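How I Look After a Robot's Fingers

Hi! I work in the repair room at Troson, and my favorite job of the whole week is looking after a gripper. A gripper is a robot's hand, sort of. Ours has only two fingers, and we call them jaws. They squeeze together to pick something up and open to let it go. This one is the kind you hold in your own hand, so a person can carry it around and show how a grab should be done.

I do the checkup every Saturday morning, before the kettle has even boiled. Want to come along?

What are the blue bits for?

Try this first. Put on a thick woolly glove and pick up a coin. Tricky, right? Your bare fingertips are much better at it, partly because they're a little squishy and partly because they're covered in tiny ridges. Gripper jaws need fingertips too, so each one wears a pad. Our pads are blue and bumpy, and they do the holding while the hard black part behind them does the pushing.

Pads get dirty. Dust, crumbs, sticky stuff from candy wrappers -- it all ends up in the little grooves, and then things start to slip. I scrub them with an old toothbrush and a drop of soapy water, wipe them with a damp cloth and let them dry for 20 minutes. (I usually eat a sandwich.)

Screws and pins

Next I look at the shiny parts. A screw holds two pieces tightly together. A pivot pin is different, because it lets a piece swing, just like the pin in a door hinge. If a screw works itself loose, the jaw wobbles and the pads stop meeting properly. So I go over every screw with a small screwdriver and give it a gentle turn. Gentle! I once tightened one so hard that the jaw wouldn't budge, and I had to undo the whole lot.

We write down every grab the gripper makes. After 500 of them, the pads come off and a new pair goes on.

The messy table test

Now for the fun part. A table full of everyday stuff is a great place to check a gripper, as boxes and crinkly wrappers all need a different sort of squeeze. A box has nice flat sides to hold. A wrapper just scrunches up! Before any grabbing, I look at the two blue pads and check that they face each other.

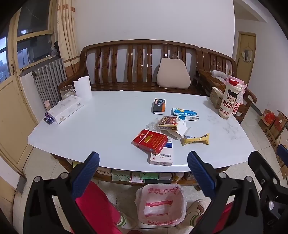
Your turn: make a gripper

You need 2 craft sticks, a clothespin, some glue and a rubber band. Ask a grown-up before you start gluing.

Glue one stick along each side of the clothespin so the ends poke out past the part that pinches. Leave it alone until the glue is dry. Then try to pick up a raisin, a sock and an empty box.

Now cut the rubber band and wrap a piece around each tip -- those are your pads. Try the raisin again and see if it feels any different. Mine held on to a grape for 9 seconds before it shot under the fridge.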